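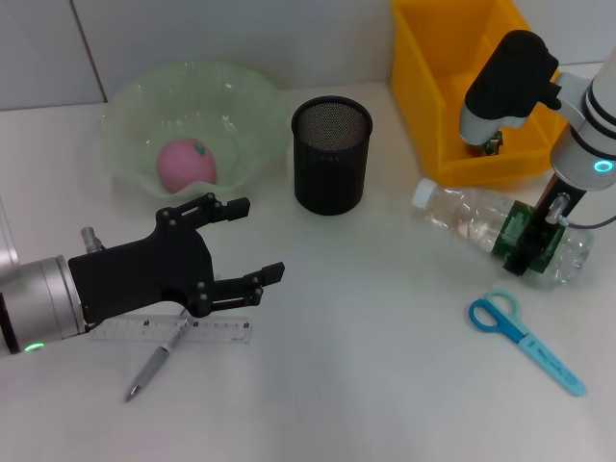
Aparecida Tavares and Genivaldo Bezerra started building their tidying robot in March, in a shared workshop called Drisell. The aim was modest. They wanted a pair of arms that could clear a desk at the end of the day and put each thing where it belonged.

Pens go in the mesh holder, and everything that has no other home goes in the yellow bin. The bin was Tavares's idea. For the first month the arms had only the pen holder to work with, and anything they couldn't place was left at the back of the table.

The two arms don't match. One came second-hand from a reseller, Kovalchuk, with a worn joint that Bezerra replaced himself. The other was bought new with money the pair had put by for a laser cutter. Getting them to work from a single program took longer than any other part of the job. Each had its own idea of where zero was, and for weeks they disagreed by 3 millimetres.

"You wouldn't think it matters," Bezerra says. "Then you ask it to pick up a pen."

Pens and rulers are still the hardest objects on the table. The black two-fingered hand has to come in low, and a ruler lying flat gives it very little to get hold of. A clear ruler is harder again for the software to find. When a pen lies across the ruler, the program has to decide which to move first. It now goes for the pen. Earlier versions went for the ruler and sent the pen on to the floor.

Scissors are only allowed with the sheath on, a workshop rule that existed before the robot did. Water bottles are used on their sides, as they roll when nudged and show up any clumsy approach straight away.

The control software is called Plesteo, and Tavares wrote most of it in the evenings. It keeps a record of every attempt. At the last count there were 3,000, of which 648 involved a pen. She reads the failures over breakfast and changes one setting at a time, a habit from her years repairing lift controllers.

Money has been spent slowly. The most expensive single repair cost £76, for a cable and connector pulled out when an arm swung too far. Cables are now given more slack, and both arms run at half speed when anyone is within reach.

A second table is planned for the autumn, with drawers. Bezerra has begun drawing a hook for the handles, and Tavares wants the pens sorted out before he cuts any metal.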